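Crumbling road edge outside my house: patch it, or leave it and put pots there?
4 min read

Shanthi Munshi

Hello all! I've finally got a bit of time on my hands and I'm itching to do something about our street. It's a lovely quiet road, low houses along one side and greenery going mad on the other, and I walk it every morning before breakfast. The trouble is the green side. The asphalt along there has started to break up at the edge and the gravel underneath is showing. Every time I go past with the shopping trolley I get a stone in the wheel.

The rest of the surface is old and patchy but perfectly good to walk on. I've reported the bad bit (reference 783, if anyone from the residents' group wants to add their name to it) and had a polite reply saying it would be looked at. That was in May.

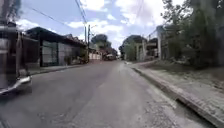
What I'd like to know

Can I fill it myself with a bag of that cold stuff you tamp down, or will it just come out again? Should I cut back the overgrowth first? And my neighbour across the way has suggested a row of big pots along the broken part to keep wheels off it. I do love a pot! There's already a little leafy one by the gates opposite and it cheers up the whole street. But would pots in the road get me into trouble?

Thank you in advance, I get such good ideas from this site.

Shared 16 times

Kumer

Oh I love a question like this. I did nearly the same job on the lane behind my mum's and it's still holding two winters on, so don't let anyone put you off!

First, though, ring up and ask who owns that edge. On my mum's lane it was private and we could crack on, but if yours is a public road you need a yes from them before you touch it, even with a trowel. Quote your number when you ring. It gets you past the first person.

If they say yes:

Cut the plants back a good arm's length past the damage. Roots and wet leaves at the edge are what did for ours.

Pull out everything that moves. Keep going until you reach asphalt that doesn't budge when you kick it, and brush it out properly (a stiff yard brush and then an old hand brush for the corners).

Fill in thin layers and thump each one down hard before you add the next. We used a length of fence post with a board screwed to the end and took turns. Great fun, aching shoulders.

Leave the last layer slightly proud, it settles.

The open side is the weak point. With nothing to hold the filling in, it creeps out sideways, so we packed soil and rubble hard against it and that made all the difference. Do post how you get on!

Juhl

no pots in the road. someone will hit one in the dark. put them up against the house like your neighbour has

Brurudix

Agree with Juhl about pots on the carriageway, but there's nothing to stop you asking about planting the verge behind the broken bit once it's cut back. Ours is all low thyme and daisies now and people slow down to look at it.

Send them a photo with something in it for scale as well. I laid a tape measure across our hole and the crew turned up with enough material for once.

2 comments hidden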